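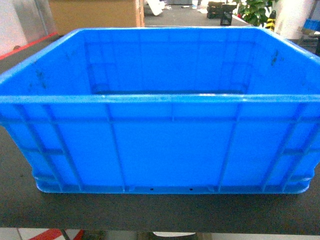
Support > Cells > Tote Cell 6 > Setup and care FAQ

Print this page | E-mail this page

Tote Cell 6: setup and care FAQ

These are the questions we get most often from people on shift at cell 6. If yours isn't covered, ask Da-eun Um on days or Kamil Hrubý on nights. For anything electrical, go to Kamil first.

Which totes can the cell handle?

The blue ones, in both sizes. The finger opening is set for the thick rim of the large tote, and the same setting works on the smaller one. Gray bins have a thinner lip and the fingers close too far on them, so keep those for storage. If gray bins are ever added to the job, they will need their own recipe.

How do I set a tote on the table at startup?

Long side parallel to the front edge of the table, open side up, nothing in it. It doesn't have to be perfect. The arm corrects for a tote that is a little crooked, but it won't find one that is turned a quarter of the way around. Push down on two opposite corners before you start. If it rocks, either the base is warped or there is something under it.

What is the order for a cold start?

Main switch, then the controller, then wait for the green line on the pendant. Load recipe 1603. Home the arm with the table clear on the gripper side. Open and close the fingers once by hand from the pendant and watch both of them move. Then run the empty tote check, which takes 11 picks on one rim and logs the closing width each time. When the check passes, the pendant goes back to the main screen and you can load product.

The empty tote check failed. Now what?

Look at the log before you run it again. If all the widths are off by the same amount, the fingers have probably been put back in the wrong holes or one has shifted on its mount. If one or two widths are off and the rest are fine, wipe the rim and the finger faces and repeat. Dust and bits of tape on the rim are the usual reason. If it fails a third time, stop and call Da-eun.

Where should the fingers be when they close on a rim?

One on the inside of the tote and one on the outside, with the rim centered between the tips. Jog down slowly the first time and stop before the tips are level with the rim. Check the gap on both sides from the wrist camera view, then again by eye from outside the guard line. The camera sits off to one side and a gap can look even on the screen when it isn't.

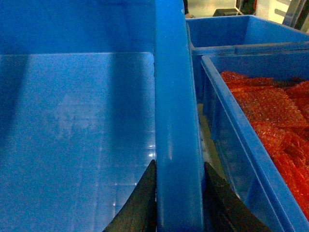 When totes are standing side by side, the outside finger needs its own room. Leave a hand's width between rims at the point where the arm comes down. If the totes have slid together, move them apart by hand with the arm parked. Don't use the gripper to push them — the side load goes straight into the finger mounts.

Can I leave product in the neighboring tote?

Yes, as long as it stays below the rim. Mesh is the one to watch. It springs back up after you press it down, and a loop of it can hook on a fingertip. Fold the loose ends under before you restart.

How often do the fingers get cleaned?

At the end of each shift, with a dry brush and then a damp cloth. No solvent. Aaliyah McIntyre tried two cleaners last January and both left the faces slick. The brush lives in the top drawer, and please put it back there.

When do the fingers get replaced?

Discoloration and light roughness on the faces are fine, and so is a scuffed outer edge. Replace a finger if the tip bends when you press it with your thumb, if you find a crack at the mount, or if the closing width drifts on the check and cleaning doesn't bring it back. Always change them as a pair. The order code for the Steritz pair is 1950. Write the change in the logbook along with the pick count from the pendant.

How do I put on a new pair?

1. Park the arm over the open part of the table and press the stop.
2. Take out the two screws on each finger. Hold the finger as you remove the second one.
3. Wipe the mount.
4. Fit the new finger flush, with the textured face toward the center, and tighten by hand.
5. Do the other side, then go over all four screws with the small torque driver.
6. Release the stop, home the arm and run the empty tote check.

Do I need to recalibrate the wrist camera afterward?

Only if you loosened its bracket. The finger screws and the bracket screws are close together and people do get the wrong ones. If you aren't sure, run the camera check from the service menu. It is quick.
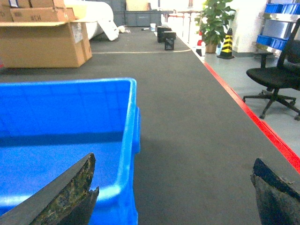

If the camera check reports low contrast, look at the lighting first. Bright daylight from the far end of the room is the common cause in the morning, and waiting for it to pass is a poor fix. Drop the exposure one step in the service menu and write it on the sheet so the next shift can put it back.

What about the table surface?

Vacuum it once a week. The dark covering holds lint, and lint ends up on the fingers. Check that the red edge strip is stuck down along its whole length while you are there. A lifted section can be pressed back with a roller. A torn one gets replaced, and Eduard Urban has the spare roll.

Who signs off after a repair?

Kamil or Zdislava Doležal. Either one is enough. The cell stays on the service recipe until one of them has initialed the logbook.

Print this page | E-mail this page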